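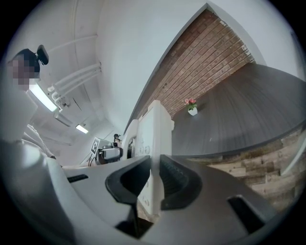

The long room at Claveda: a few pictures

13 January 2014

Welcome, and do have a wander round. I promised in June that I would put up some pictures of the long room once the painting was finished and the furniture had found its places, and then the autumn went by as autumns do. The painting took longer than planned, the first delivery of chairs went to the wrong end of Trornorholm, and for a good while there was nothing to show anyone except dust sheets. So this is a small gallery, but I have tried to put a few words with it for those of you who knew the place before.

The big dark table

Of everything we chose for the room, this is what I am fondest of. We went back and forth over the colour for weeks — half of us wanted something pale, to keep things light — and in the end the dark grey won, and I am so glad it did. You can still see the grain in the top when you get close, fine little streaks all the way along, and it makes the bricks behind look warmer than they ever did next to the old cream desks. It came from Stüber, in 2 parcels that needed more people to lift than we had in the building that morning (thank you to everybody who came down from upstairs).

The little white pot with the pink flowers lives near the far edge. They are artificial, I confess, and I did hold out for a real plant, but I have killed enough of those to know when I'm beaten. The planked front in tans and greys was a later choice, and I think it softens that side nicely.

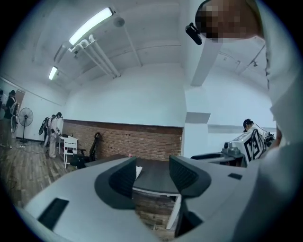
Seating was the part of the job that gave us the most trouble, and I could go on about it for pages. We had a budget of 864 for chairs and small tables together, which sounds generous until you start looking, and I must have read the Droltska catalogue from cover to cover 4 times over. What we wanted was somewhere to perch for a few minutes that didn't feel like a waiting room. The black chair with the curved back is at home against the low brickwork, and the small white table next to it, with its own white chair, has become the spot where people put things down and stand about talking. I had thought of a rug there too, but it would only get kicked up.

The ceiling

People always ask whether we thought of boxing in the pipes. We did, and we had a price for it, and then we painted everything up there white, pipes and beams and all, and liked it so well that the matter was dropped. The long lights do a good job on dark afternoons, of which we have had plenty lately.

The bricks

Cleaning them took 11 evenings and a great many stiff brushes. The plan had been to paint over the lot, and I shudder to think of it now. Leaving the white wall above and the red below at the back was a happy compromise, and it hides the scuffs from chair backs far better than paint would.

Still to come are the shelves, a proper coat stand and something for the noticeboard corner, which is a disgrace at present. I'll add more pictures when the shelves are up.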